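Darora Fold: data card for the sheet-covered surface subset

Maintained by Krisztina Balogh. Card last revised Thu 6 August.

Hello, and thank you for taking the time to read the card before downloading! This subset belongs to Darora Fold, our study of how much a folding policy can learn from people using hand-held grippers in ordinary living spaces. We were especially curious about the first moments of an episode, when a garment has to be found, picked up by a sensible edge and opened out, since that's where our earlier policy (we called it Kostia, and the name has stuck to the code as well) lost most of its attempts.

What is in it

There are 2755 episodes, all recorded in June. Each one holds the head camera video, the pose of both grippers, the jaw opening, and a short text label for the task. Labels are plain things like "flatten the t-shirt" or "fold the sleeve in", and we kept the wording the operators used, so please expect some variety. Sleeves are sometimes called arms. We thought about tidying that up and decided the language side of the model could live with it.

The work surface is a wide, plain sheet in a muted color, and the garments contrast with it in most episodes. That made our segmentation baseline much happier than we had any right to expect, and you should keep it in mind if you plan to test on patterned bedding.

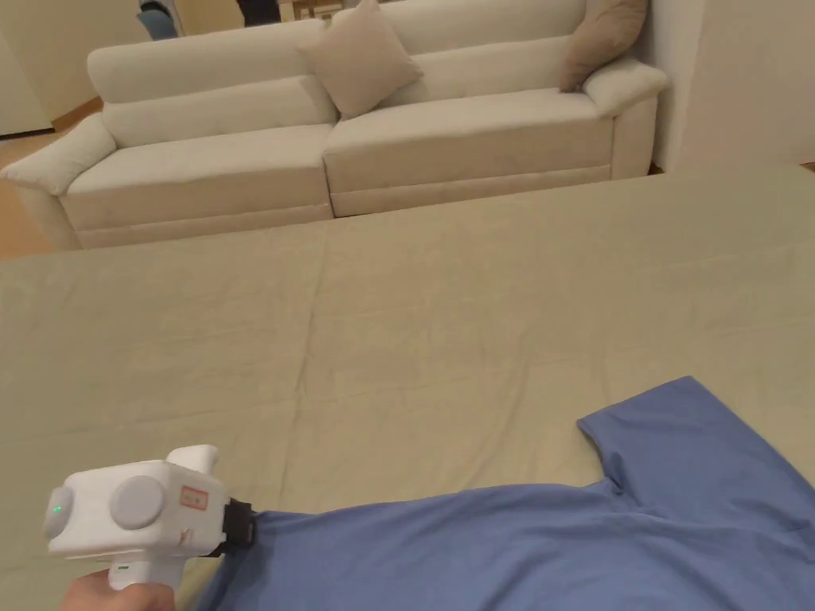
Grasps are annotated at the moment the jaws close, with one of 6 region tags: neckline, hem, sleeve cuff, side seam, shoulder, or other. Necklines and hems can be surprisingly hard to tell apart from a head view once a shirt has been bunched up, so two annotators looked at every grasp and a third settled the disagreements. Where the third person couldn't decide either, the tag is "other" and the field region_uncertain is set to true. We would rather you filter those yourselves than have us guess.

Time alignment

The head video and the gripper streams run on separate clocks. We resample everything to 60 Hz and store the original timestamps next to the resampled ones – please use the originals if you are studying latency. The Prondard loader does this for you when you pass raw_time=True, and the Šimek loader doesn't support it yet, though a patch is on the way.

Background and surface

Fold marks in the sheet turned out to matter more than we had planned for. A keypoint detector trained on clean tabletops will happily report a long crease as a garment edge, and it does so with great confidence. We left the creases in and added a surface mask to every episode, so you can train with or without it.
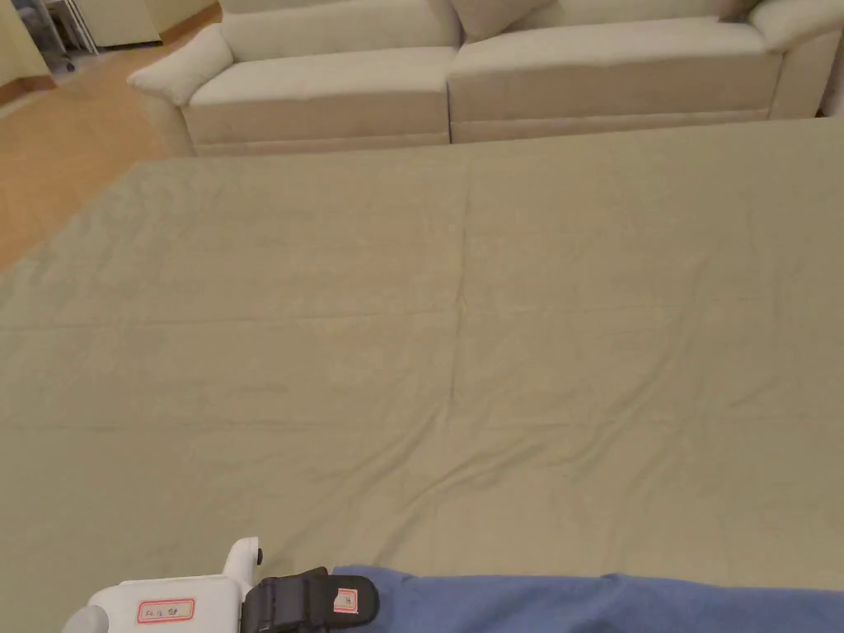

Head view with fold lines in the sheet and a gripper at the lower left.

With the mask on, false edge detections on our held-out episodes fell a good deal, and the folding policy started reaching for cloth that was really there. With the mask off, a policy trained on this subset alone still did better than Kostia at first grasps, which pleased us very much. We have tried only one network size so far, and I would be glad to hear from anyone with the patience to try more. 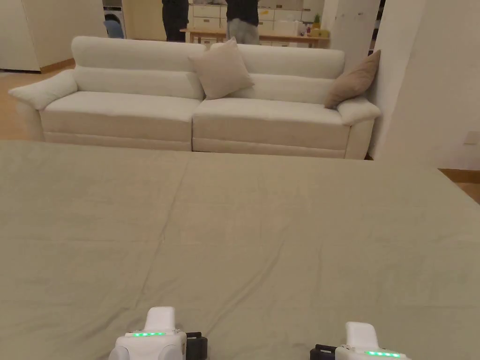 Two-handed episodes are stored with the left and right streams under separate keys. If one stream has a gap longer than 5 frames, the episode is marked partial and left out of the default split. You can bring those back with include_partial=True, and for pretraining we usually do.

Known limits

People and furniture appear in the background of some episodes, and the lighting is indoor throughout. The head camera moves with the wearer, so don't treat the background as fixed. There are no force readings at all – we'd love to have them in the next release.

Questions and corrections are very welcome in the issue tracker. Please include the episode number and the loader version, which saves us both a round of messages.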